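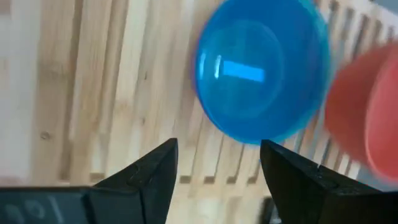

Norkham 3-quart stovetop popcorn popper, reviewed

I bought the Norkham in October after our second air popper quit. It is a thin steel pot with a crank in the handle and a hinged lid. A wire at the bottom keeps the kernels moving.

Three minutes on medium heat does a full batch. I use 3 tablespoons of oil and half a cup of kernels, and usually find 20 or so unpopped at the bottom. The air popper left more and threw a few across the counter.

The crank gets stiff near the end. You can force it, but the gear is plastic and I doubt it would last - I just stop turning and shake the pot. The handle stays cool. The lid clips do not, so keep a towel nearby.

Cleaning is the weak point. It can't go in the dishwasher, and oil collects under the wire. I wipe it out while it's still warm and wash it properly on Saturday.

The booklet has a caramel corn recipe. Skip it. The sugar stuck to the wire and took 24 hours of soaking to come off.

Four stars. I'd buy it again for plain popcorn.

Ida Brinkmann, Bristville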